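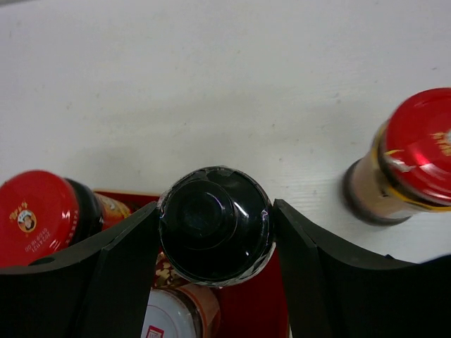 The woman who got her tractor back

News > Trurnwood > Crime and courts

50 shares | 6 comments

I'd expected Wulan Nasution to be cross when I rang her, but she laughed before I'd got my first question out. "Everyone wants to hear about the tractor," she said. "Go on, then."

So, the tractor. It's a small red one, older than her eldest, and it went from her yard outside Trurnwood one night in February while she was asleep upstairs. She noticed when she went out to feed the hens. "I stood there in my slippers looking at the gap. I thought my brother had borrowed it – he does that – so I lost half the morning being angry with him instead of ringing the police."

The police gave her a crime number and told her, quite kindly, not to get her hopes up. Three other farms on the same road had been hit that winter, for quad bikes and diesel mostly, and nothing had come back.

Wulan started reading the small ads at night. I asked how many she'd got through and she had the number ready, because she'd kept a list: 481. "My husband thought I'd gone a bit odd. I had, I suppose!"

The one that mattered came up near Zerport, which is up to 300 kilometres away depending on who's driving. The paint had been touched up and the number plate was gone, but there was a weld on the left mudguard that she knew straight away. She'd done it herself, badly, at an evening class.

Did she think about just turning up? "Of course I did. I had the keys in my hand." What she did was ring Kamarul Yeoh, the officer on her case, and send him a photo of the weld.

Kamarul was a bit more careful with me, as two men are still waiting for their day in court and he can't say much about them. He did tell me the mudguard was what got him through the gate. "People send us a serial number if we're lucky," he said. "I'd never had a bad weld before. It matched her old photos exactly."

She got it back with a flat battery and somebody else's gloves under the seat, which the police kept. It lives in the barn now, behind a chain she bought the same week.

I asked if she'd ever redo the weld. "No chance," she said, and then she had to go, the vet was at the door.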